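印刷する | この項目をメールで送る

当サイトでは、閲覧状況の把握と表示設定の保存のためにクッキーを使用しています。閲覧を続けると、クッキーの使用に同意したものとみなされます。

寝具整えの自動化(しんぐととのえのじどうか)

寝具整えの自動化とは、シーツを伸ばす、掛け布団をかけ直す、枕をもとの位置に戻す、ベッドの上に置かれた衣類や布を片づけるといった、寝床まわりの手仕事を機械に行わせる試みの総称である。家事の自動化のなかでは掃除機がけや食器洗いに比べてずっと歩みが遅く、研究室での実演はいくつもあるものの、一般の家庭で毎朝まかせきりにできる機械はまだ普及していない。人間であれば子どものころに覚え、眠い目をこすりながらでも済ませてしまう仕事なのに、機械にやらせようとするとどこから手をつけてよいのか迷うほど難しい。そのあたりの落差が、この分野に長く人を引きつけてきた面白さでもある。

英語では bed making と一括りにされることが多いが、日本語の文献では「ベッドメイキング」がホテルや病院の業務を、「寝具整え」が家庭内の作業を指す傾向がある。本項では主に後者を扱い、業務用については必要な範囲で触れる。布団の上げ下ろしは押し入れの扱いを含み、機械に求められる力も動作の範囲も大きく異なるので、別項「布団の収納」を参照されたい。

作業の内容

ひとくちに寝具を整えるといっても、実際の手順は家ごとに、もっといえば同じ家のなかでも人ごとに違う。敷きシーツの四隅を引いてしわを取るだけで満足する人もいれば、角を折り込んで三角に始末しないと落ち着かない人もいる。研究者のあいだでは、ひと続きの作業を次のような段階に分けて考えることが多い。

まず「片づけ」である。夜のあいだに脱いだ上着、読みかけの本、充電器の線、ぬいぐるみなど、寝具ではないものがベッドに載っていれば、先にどけなければならない。人はここを作業のうちに数えないことが多いのだが、機械にとっては、目の前の布が寝具なのか衣類なのかを見分けるという、なかなかの難所にあたる。丸めて置かれた布は特に厄介で、タオルなのか、枕カバーなのか、シャツなのか、広げてみるまで人間でも言い当てられないことがある。

次に「引き伸ばし」がくる。シーツの縁を見つけ、つまみ、破れない程度の力で引く。単純に聞こえるが、ある方向のしわを取れば別の方向にしわが寄り、向こう側の角が外れてしまうこともあって、作業はしばしば行きつ戻りつする。二人がかりで向かい合って引けばあっという間に終わるのに、一人だとベッドの周りをぐるぐる回ることになるのは、読者にも覚えがあるだろう。腕が一本の機械は、まさにこの「一人きり」の苦労をそっくり引き受けることになる。

そのあとに「掛け物の配置」と「仕上げ」が続く。掛け布団や毛布は面積が大きく重さもあり、持ち上げた部分の向こうがどうなっているかが見えなくなる。枕は比較的つかみやすく、形もだいたい保たれるので、初期の実演では枕を置くところだけが見せ場になっていることも少なくなかった。

なぜ難しいのか

寝具のような柔らかいものは、専門の文献では「変形物体」と呼ばれる。箱や瓶であれば、位置と向きさえわかれば形はおのずと決まるが、布は折れ、重なり、ねじれ、その姿には事実上きりがない。おまけに無地の布は手がかりに乏しい。淡い色の無地のシーツに浅いしわが寄っている場合、しわの陰影はごくわずかで、窓からの光と天井の照明とでは見え方も変わってしまう。柄物のほうが機械には読み取りやすいだろうと期待されることもあるが、今度は柄と折り目とを取り違えるという別の苦労が生まれる。

もうひとつの難しさは、ベッドがたいてい部屋の事情に埋もれていることにある。片側が壁についている、足元に荷物が積んである、頭の側に張り出した家具がある、といった具合で、機械が周りを自由に回れる部屋はそう多くない。とりわけ荷物の多い部屋では、寝具の縁が箱の陰に隠れてしまい、どこまでがベッドでどこからが物置きなのか、境目からして怪しくなってくる。人間ならひょいと身を乗り出して済ませるところを、機械は腕の長さと台車の幅とに相談しながら動かなければならない。

力加減の問題もある。シーツを引く力が弱ければしわは伸びず、強すぎればマットレスごとずれたり、せっかくはめた角が抜けたりする。人は指先の感触で「このへんだな」と止めているのだけれども、この「このへん」を数字に置き換える仕事は思いのほか骨が折れる。ヘッドボードに布が挟まっているときの手応えと、布がちょうどよく張ったときの手応えとが似ている点も、しばしば失敗のもとになる。

手法の移り変わり

初期の研究は、シーツの角に色のついた目印を縫いつけ、それを機械に探させるものが中心であった。目印さえ見つかればあとは決まった軌道で引くだけなので、見栄えのする実演ができた。ただし目印のないシーツではまるで動けず、洗濯で目印が裏返っただけでも止まってしまったという。家庭に持ち込むには、いささか繊細すぎたわけである。

続いて、布の動きを計算で予測してから引き方を決める手法が盛んになった。計算上のシーツはたいへん行儀がよく、論文の図も美しいのだが、現実のシーツは洗うたびに縮み、ゴムは伸び、静電気で毛布に貼りつく。計算と現実のこの隔たりを埋めるのに、多くの人がずいぶんな時間を費やしてきた。

近年は、人の手本から動作を学ばせる手法が主流になりつつある。遠隔操作で機械の腕を動かして手本を作るやり方のほかに、人がグリッパー(つかみ具)を手に持ち、それを使って実際に家事をし、そのときの映像と動きを記録するやり方がある。後者は重い機械を運び込まずに済むので、生活感のある部屋でも手本を集めやすい。二本の指でつまむだけの簡素な道具で家事をこなすのは、慣れないうちはもどかしいものらしいが、人の手でできない作業は機械にもまず望めないため、道具の限界を早いうちに知ることができるという利点もあわせて語られる。

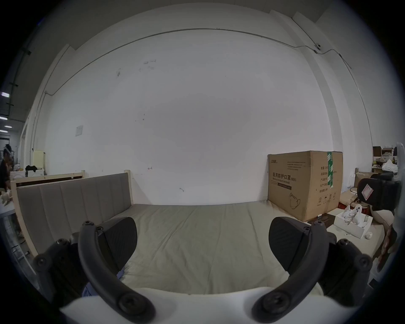

軽くしわの寄ったシーツと、丸まった青い布ののったベッド。手前は手持ち式グリッパーの二本の指。

手本を集めるうえで悩ましいのは、どんな部屋で集めるかという選び方である。整った部屋ばかりで学んだ機械は、荷物の多い部屋に入ったとたんに迷ってしまう。かといって散らかった部屋ばかりを集めると、どの動きがベッドのためのもので、どの動きが荷物をよけるためのものだったのか、学ぶ側が取り違えることがある。段ボール箱や棚が近くにある部屋、家族の誰かがそばに立っている部屋、ものの少ないがらんとした部屋を、偏りなく混ぜるのがよいとされているものの、ほどよい混ぜ方について定まった答えはまだない。

主な試み

マダード試験

マダード(Madard)は、ティン・ディン(Tín Đinh)とアラセリ・テハダ(Araceli Tejada)が中心となって進めた家庭内作業の試験計画で、寝具整えを単独の課題として取り上げた点で知られる。六軒の住まいを借り、敷きシーツの引き伸ばしと小物の片づけだけに的をしぼって、手持ち式のグリッパーで1441件の手本を集めた。これを学ばせた一本腕の機械に同じ六軒で計548回の試行を行わせたところ、小物をどける段階はおおむねうまく進んだ一方で、シーツの引き伸ばしでは壁側の角が最後まで残る例が目立った。

この試験の報告書は、失敗の記述がたいへん丁寧なことでも親しまれている。掛け布団の端をシーツと思いこんで引き続けた例、丸まった靴下をしわの一種とみなして懸命に伸ばそうとした例などが、責めるでもなく笑うでもなく淡々と並んでいて、読んでいるうちに機械のほうに肩入れしたくなってくる。テハダはあとがきで、自宅のベッドを整えるたびに角の順番が気になるようになってしまった、と書いている。

トケッティ式補助枠

トケッティ(Toketti)は、機械を賢くするよりも寝具のほうを扱いやすくしようという発想から、シーツの縁に硬めの帯を通した補助枠を考案した。帯があると縁の位置が安定し、つかみ損ねが減る。設計にあたったマクシミリアーノ・アギーレ(Maximiliano Aguirre)は、食器洗い機が普及する過程で食器の側も少しずつ形を変えていったことを引き合いに出し、寝具にも同じことが起こってよいと論じた。これに対しては、寝返りのときに帯が当たる、洗濯機のなかで絡むといった使う側からの声もあり、肌触りを損なわない帯の素材選びが課題として残っている。

モントーヤの宿泊施設向け装置

モントーヤ(Montoya)の装置は業務用で、同じ型のベッドが並ぶ小規模な宿泊施設を対象とする。部屋の寸法も寝具の種類もあらかじめわかっているため、家庭よりも条件はよほど穏やかである。それでも一台のベッドを整えるのに15分を要し、慣れた係の人の手早さにはとうてい及ばない。開発に加わったデメトリオ・フィゲロア(Demetrio Figueroa)は、夜間に使用済みのシーツをはがして集めるところまでを機械が受け持ち、新しいシーツをかけるところは人が行う分担を提案した。はがすだけなら仕上がりの美しさを問われないので、機械には気の楽な仕事なのである。

評価の方法

寝具整えの出来ばえをどう測るかは、見かけよりも奥の深い問題である。しわの量を画像から計算する方法、シーツの縁とマットレスの縁とのずれを測る方法、住む人に点をつけてもらう方法などがあるが、互いの結果はなかなか一致しない。しわの少ないベッドが必ずしも好まれるわけでもなく、少しふっくらと空気を含んだ仕上がりのほうを心地よいと感じる人もいる。

パウィーナ・テープスリヤー(Paweena Thepsuriya)は、評価用の手順集ヒスター(Histar)をまとめるなかで、仕上がりに加えて「途中で人が手を貸した回数」を記録することを勧めた。最後の姿がどれほどきれいでも、住む人が何度も呼ばれてシーツの角を直していたのでは、助かったという気持ちにはなりにくい。同じ手順集では、試行のたびに寝具をどのように乱しておくかも細かく定められている。もっとも、人が一晩眠ったあとの自然な乱れ方を手で再現するのは難しく、担当者によってどうしても癖が出るため、実際に誰かに昼寝をしてもらうのがいちばん早いという意見も根強い。

家庭での受け止め方

寝具整えを機械にまかせたいかどうかは、人によって驚くほど考えが分かれる。朝の慌ただしい時間に一つでも手間が減れば助かるという人がいる一方で、寝室は家のなかでもとりわけ私的な場所であり、映像を撮る装置が入ってくることには抵抗があるという人も多い。記録を家の外に出さない仕組みや、人がいるあいだは動かない設定が求められるのはもっともなことである。

身体を動かしにくい人や、介護にあたる家族にとっては、事情がもう少し切実になる。マットレスの向こう側へ腕を伸ばす動作は腰に負担がかかり、シーツ交換の日が憂うつだという話はどこでも聞かれる。そうした場では、全部を代わりにやってくれる機械を待つまでもなく、壁側の角を一つ持っていてくれるだけの腕があれば十分にありがたい、という声がある。人と機械が向かい合ってシーツの両端を持つ方式は、相手の引く力に合わせて加減する技術が要るものの、安全面の配慮さえ行き届けば、家庭に入る最初の形として有望視されている。

現状

現在のところ、小物の片づけと枕の配置については、条件の整った部屋であれば実用に近い水準に達している。敷きシーツの引き伸ばしは部屋の条件に強く左右され、掛け布団については成功例の多くが軽い薄手のものに限られる。カバーのなかに布団を入れるという、人間でさえ途中で中身の向きを見失うあの作業は、研究の題材として挙がることはあっても、通しでこなした報告はまだ乏しい。費用の面でも、一つの作業のためだけに家庭が腕つきの台車を迎え入れるとは考えにくく、洗濯物の取り出しや床の片づけなど、ほかの家事とまとめて引き受けられるかどうかが普及の分かれ目になるとみられている。

関連項目

変形物体の操作
布団の収納
洗濯物たたみの自動化
手持ち式グリッパー
家庭内作業の評価手順

印刷する | この項目をメールで送る

新着項目と改訂のお知らせをメールでお届けしています。ニュースレターの配信を希望される方は、メールアドレスをご登録ください。配信はいつでも停止できます。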